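Arkusville workshop: minutes of the Cell 3 upkeep meeting, May
Present: Naomi Lema (chair), Amber Van Rooij, Thijs Dewulf, Annelies Peeters (minutes). Apologies: Siriporn Jitpraphai, on leave and reportedly enjoying it.
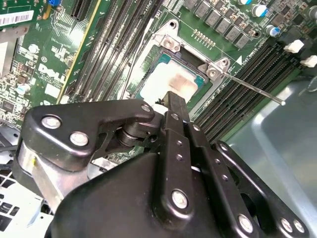 1. Last minutes. Agreed, after Thijs asked for "sulking" to be changed to "faulting".

2. Fingertips. Amber has put the service interval at 600 cycles. Thijs thought this mean. Amber offered him the cleaning rota. Interval stands.

3. Approach to the processor. The wrist pose was taught again on the server board, coming in at a slant to the memory slots. Naomi wants the approach speed kept at 50 per cent until the lever rods have been added to the keep-out zones. Thijs to add them. He said this last month as well, and the minutes agree with him.

4. Linkage. Play in the left finger. Ravance quoted for a new gripper; Naomi read out the price and there was a short silence. Amber will try a rivet kit from Geddes first.

5. Wrist camera. Glare off the processor lid still upsets the Arkik vision software. Annelies to try a diffuser. Baking paper was proposed and, regrettably, not ruled out.

6. Any other business. The 4 mm hex key is missing again. All present denied it.

Closed at 11.40. Next meeting once Siriporn is back to defend her wiring.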